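Workshop Notebook, Butham Fit-Out
Entry of May 9, 2005
Kept by: L. Šindelář

Purpose of entry: condition of the demonstration kitchen prior to acceptance, with notes on the island and the floor.

The wall run was inspected first. The white lower cabinets are level along their full length and the two doors beside the oven now close flush. The handles had been reported as out of line with each other. They were checked against a square and found to be 2 mm apart in height, which is within the tolerance agreed with Fillarus. No further adjustment is to be made. The oven was opened and closed repeatedly without rubbing against the adjoining door. The electrical connection was not tested and remains with Lukáč.

The island is less advanced. The top is set and the double sink is seated, but the drain plumbing underneath is still exposed. The original drawing (sheet 50, Truralus issue) shows a closed panel on the kitchen side. The panel was ordered with the rest of the fronts in October and has not been delivered. Order reference 1724 should be quoted in all correspondence, as the supplier has twice answered under the wrong account.

It is recommended that the panel, when received, be fitted with screws only and left unglued. Access to the trap will be required at least once after handover. Colleagues who worked on the previous kitchen will recall that the back had to be cut out to reach a slip nut.

Sink sealant: the bead at the rear of the larger basin was applied thin. It was marked in pencil and is to be cut out and replaced. The smaller basin is satisfactory. The faucet on the island turns freely through its full travel. The base was tightened a quarter turn by hand. The wall sink was not examined today.

Carpet. The undersigned repeats the objection entered at the design review. Gray striped carpet is a poor choice beneath a working sink, and the striping will show any seam that is opened for a repair. Butham has confirmed in writing that the carpet stays. The matter is closed as far as this workshop is concerned, but a spare length should be kept in the store and labeled.

Cables crossing the walkway are to be taken up or covered before visitors are admitted. The preferred solution is a floor outlet under the island, for which a price has been requested from Lukáč. Until that is settled, a rubber cover strip will be acceptable.

The desk at the window end remains in use for records. Glare on the laptop screen is severe in the morning. A roller blind was proposed and the opening has been measured; see the loose sheet inside the back cover.
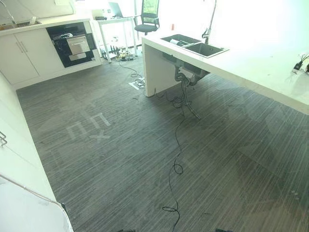 Outstanding: island panel, rear sealant bead, price for floor outlet, blind. The next inspection will be arranged once the panel has been received. L. Šindelář to write to Fillarus regarding the delivery date, with a copy to Truralus.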